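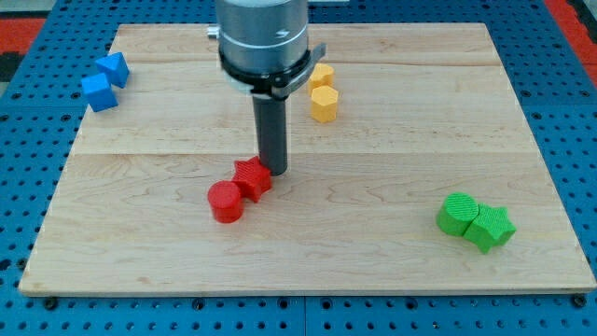 Bench Technician, Wood Surfaces (part-time)

Kasitz Surface Testing -- Plurkance site
Posted June 2019
Reports to: Osvaldo Prado, bench supervisor

Summary

Kasitz prepares and maintains flat wooden boards used as reference work surfaces. Boards are made up from light-colored planks, planed, finished and mounted on perforated bench tops. The technician keeps the boards flat and clean, records their condition, and replaces them when they fall outside tolerance. The position is 3 days a week, day shift, with a fixed term of one year and the option to renew.

Duties

Receive plank stock, check moisture content with a pin meter, and stack it with spacers in the conditioning room until it settles.

Select and match planks by grain. Grain on a finished board runs in one direction only. Boards with a plank turned against the others are rejected at glue-up.

Joint, glue and clamp. Seams must be closed along the full length and level to the touch. A fingernail drawn across a seam should not catch.

Plane and sand to final thickness. Sanding is done with the grain, by hand for the last pass. Sealer is applied only where the job sheet calls for it.

Mount boards on the perforated tops and check that they do not rock or creep. Fasteners are tightened by hand and then to the marked torque. Do not overtighten -- the holes in the panels wear out of round and the panel then has to be replaced.

Wipe down boards and bench tops at the end of each shift. Dust in the holes is cleared with a vacuum and a soft brush. Compressed air is not used in the bench room.

Measure flatness with a straightedge and feeler gauges at the stations shown on the job sheet. Enter readings in the board log on the same day. Readings entered from memory are struck out.

Boards in service are inspected after every 100 hours of use. The inspection covers seams, front edge, surface wear and any marks left by sliding parts. Marks are located, measured and logged before anything is sanded away.

Required

At least 2 years of paid work in cabinetmaking, millwork, pattern making or a similar trade.

Safe use of a jointer, thickness planer and table saw. Applicants will be asked to set up a jointer during the bench test.

Able to read a dimensioned drawing and work in both inches and millimeters.

Able to lift 50 pounds and stand for most of a shift.

Clear handwriting. The board log is kept on paper and copied to the computer later.

Helpful

Experience with hard maple or other fine-grained hardwoods.

Experience with humidity control in a small shop.

Familiarity with the Bolby log format. Training is given to those who have not used it.

Working conditions

The conditioning room is kept at a steady temperature and humidity, and the doors stay closed. The machine shop is loud and hearing protection is supplied. Safety glasses are required in both rooms. Closed shoes only. Gloves are not worn at rotating machines.

There is occasional travel to the Bragança shop to collect finished stock, no more than once a quarter. Travel time is paid.

Pay and benefits

Hourly, according to experience. Paid sick leave from the first day. Hand tools are supplied; technicians may bring their own planes and scrapers if these are labeled and kept in the locker provided.

Bench test

Applicants who pass the first review will be invited to a half-day bench test, paid at the starting rate. The test consists of matching and gluing a small panel, flattening a second panel that has already been glued, and filling in one page of the board log. Material is supplied. Panels are kept by Kasitz.

How to apply

Send a resume and a one-page letter to Lindiwe Ntuli in personnel, quoting job number 564. The letter should describe one flat panel or tabletop you have made: the species, the thickness, how it was glued, and how much it moved afterward. Photographs are welcome -- drawings are better. Applications without the letter are not reviewed.

The position stays open until filled.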